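Foltinstead Film Society
Filed under: Meetings & Minutes

Minutes of the programming meeting, Sat 1 February

Present: Kathleen Hayes (chair), Said El Idrissi, Laurinda Fonseca, Teguh Hutapea (minutes)
Apologies: Annunziata Cocco

1. Previous minutes
Approved with one correction. The title of the closing film in the fall program was left out and should read "The Lamp at Caldeira."

2. Attendance
Laurinda gave the total for the past season, which was 3157 admissions against 3494 the season before. Most of the drop was in the late Friday shows. The Sunday matinees held steady. Kathleen asked for the next report to list members and walk-ins separately. Laurinda will do this.

3. Summer program
The theme is courtroom films. Said handed out a list of titles and proposed opening with "12 Angry Men" and closing with "Witness for the Prosecution." Teguh asked for "Anatomy of a Murder" to be included and pointed out that it runs well over two and a half hours, so it would need an earlier start. Agreed to show it at 6:30. "My Cousin Vinny" was added as the one comedy. Annunziata had sent a note asking for something in Italian. Said will look for a title with good subtitles and bring it to the next meeting.

The season will run through July, with no show on the holiday weekend.

4. Booking fees
Arnovow has quoted $800 for the package of older titles. Kathleen thought this was high for films the society has rented before. Laurinda will ask whether the price comes down if we drop the second showing of each. Decision held over.

5. Projection and sound
The left speaker buzzed during two shows in the winter season. Teguh has checked the cable and thinks the fault is in the amplifier. Varelent can look at it on a weekday morning. Approved.

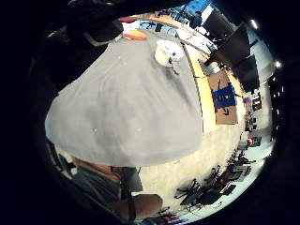

6. Program notes
Said will write the notes for the first half of the season and Kathleen the second half. Notes are to stay on one sheet, printed on both sides. Members have complained about endings being given away, so the plot summary should stop before the verdict.

7. Other business
Laurinda asked if the talk after the film could be moved to the lobby so the hall can be locked sooner. Agreed to try it at the opening show.

Teguh still has the spare key to the booth and will return it to Kathleen.

Next meeting: date to be sent by email once Annunziata is back.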